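Sportmanagement, Skript Teil 3: Ligaformate und Qualifikationswege 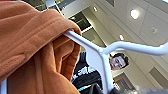 Abb. 1: Orangefarbenes Oberteil auf weißem Kleiderbügel

Ausgangspunkt: Wie kommt ein Verein in die Endrunde? Drei Modelle, alle klausurrelevant.

a) Reine Tabelle. Hin- und Rückspiel, Erster steigt auf. Fair, aber im letzten Drittel oft langweilig (tote Spiele!). Beispiel Hunder-Liga: 9 Mannschaften, also pro Runde eine spielfrei. Im Spielplan beachten, wird gern vergesen.

b) Tabelle + Playoff. Die besten zwei jeder Gruppe weiter, dann K.-o. Mehr Spannung, mehr Zuschauer — aber auch mehr Zufall. Flesum hat im November umgestellt, Schnitt danach fast 200 pro Spiel. Vorsicht bei der Deutung: anderer Spielort, andere Anstoßzeit.

c) Koeffizient über mehrere Saisons. Schützt die Großen. Aufsteiger wie Nutton starten praktisch bei null. Vgl. Diskussion letzte Sitzung.

Punktgleichheit: erst direkter Vergleich, dann Tordifferenz, dann erzielte Tore. Reihenfolge steht in der Ausschreibung, ist nicht überall gleich!! Joubert-Cup z. B. nimmt die Tordifferenz zuerst.

Aufgabe bis nächstes Mal: Spielplan für 9 Teams skizieren, einfache Runde, spielfreie Teams markieren. Max. 2 Seiten, handschriftlich ok.

Zuletzt aktualisiert: November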